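Inicio | Proyectos | Informes | Contacto

Himard, recogida de demostraciones. Avance de marzo
Para: Verena Hauser

Resumen rápido, el detalle va en la hoja de Debora.

Llevamos 799 demostraciones válidas con pinza de mano. Descartadas 86, casi todas por pérdida de seguimiento al girar la muñeca deprisa. Tareas cerradas: 5. Textil pequeño sigue abierto: coger, soltar, doblar. Lo de doblar va lento, mucha variación entre operadores y todavia no tenemos criterio claro de cuándo una toma es buena. Leonie propone puntuar solo el estado final. A mí me vale.

Operadores formados: 13. Falta el turno de tarde.

Pendiente:
- Recalibrar pinzas antes de pasar a Lilcombe.
- Revisar etiquetas de punto y calcetín, hay duplicados.
- Respuesta de Rinaldi sobre el almacenamiento. Sin esto paramos en abril.

Presupuesto dentro de lo previsto, salvo horas de etiquetdo. Mando cifras aparte.

Florian Riedl

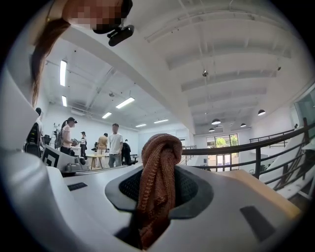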